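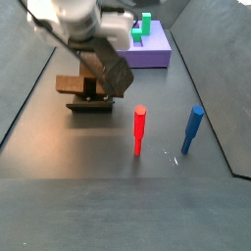

Natalia Ibarra
Community reporter, Pallthorpe

A plea for unwanted puzzles and building toys has brought 176 of them through the door of the Pallthorpe toy library, and families can start borrowing them in October.

The collection ran through the first part of September 2022, and the response has been wonderful. There are stacking rings, threading beads, peg boards, marble runs, a very heavy set of alphabet bricks and more shape sorters than anyone at the library had seen in one place. Most came from homes in the town, though one large box turned up from a family in Zultden who had heard about the appeal from a cousin and drove over with it on the back seat.

Consuelo Montes started the toy library in the old reading room on Sandoval Street when her eldest was two. It began as a shelf and a notebook. Now it has its own cupboards, a long low table and a proper lending card for every child, and she is thrilled with how much the new toys will add.

"People think of jigsaws when you say puzzles, and we love a jigsaw," she said. "But the ones the little ones fight over are the chunky ones. Something you can get your whole hand round, with a hole it has to go in. They will sit with that for ages, trying it every way up."

Shape sorters have been her favourite part of the sorting. There is a purple one with slots in the top, and among the pieces are a green block shaped like an L, a brown wooden cross, and a pair of pegs, one red and one blue, each fat at one end and slim at the other. The L-shape is a good one for children who have already got the hang of circles and squares, Consuelo said, as it looks so different once you turn it on its side. The cross is the one she kept picking up herself.

Pegs like those two are great fun for a different reason. A child can stand them up, knock them over, roll them along and hand them to somebody else, all before they go near a hole. Consuelo likes to put a few pieces out on their own first and bring the box in later.

Heriberto Valdovinos has been mending whatever came in needing a bit of care. He trained as a joiner and now spends his mornings at the library with a tin of glue and a sanding block. He has put new dowels in a pull-along duck, replaced the string on three sets of threading beads and cut a fresh triangle for a sorter that arrived without one.

"It took me longer than I would like to say," he said of the triangle. "It has to drop through nicely but only through its own hole. My first one went through the square as well — my granddaughter found that out in seconds and was delighted."

He is keen to hear from anyone who has odd pieces at the bottom of a toy box. A single block with no home can often be matched to a set, or used as a pattern for a new one, and he already has a drawer of spares labelled by shape.

Of the toys handed in, 111 are ready to lend. The rest are being cleaned, mended or checked for missing parts, and will be added to the shelves as they are finished. Anything with small pieces will be kept in a separate cupboard for older children.

Each toy will go out in a cotton drawstring bag with a card listing what should be inside, so that parents can check before bringing it back. The bags were sewn by Eustaquio Meléndez and his evening class, from curtain fabric given by Rustetti, the furnishing shop on the corner of the market. No two are quite the same and some are very jolly indeed. The shape sorters have been given the stripy ones.

Families can borrow two toys at a time and keep them for 18 days. Joining is free to anyone living in Pallthorpe or the villages nearby, and childminders are welcome to join too. Parents who would like to try something before taking it home can use the long table, where a few toys will always be left out to play with.

Baltazar Chávez has been bringing his twin boys since the spring and helped carry in the last of the boxes. The twins have strong views about what should be on the shelves.

"One wants anything with wheels and the other wants anything you can post through a hole," he said. "At home he posts things into the washing machine, so I am very happy there will be more sorters. We have had the same one out four times."

Consuelo hopes to put on a puzzle morning once the new toys have settled in, with the harder ones laid out for grown-ups and older brothers and sisters. A few of the donated sets are real brain-teasers. One wooden burr puzzle has been in pieces on her kitchen windowsill for a week, and she would be very glad to meet anybody who can put it back together.

Toys can still be handed in at the reading room during opening hours. Wooden and sturdy plastic puzzles are the most useful, along with lidded boxes and spare cotton bags. The library has plenty of soft toys at present and cannot take any more until the new cupboards are up.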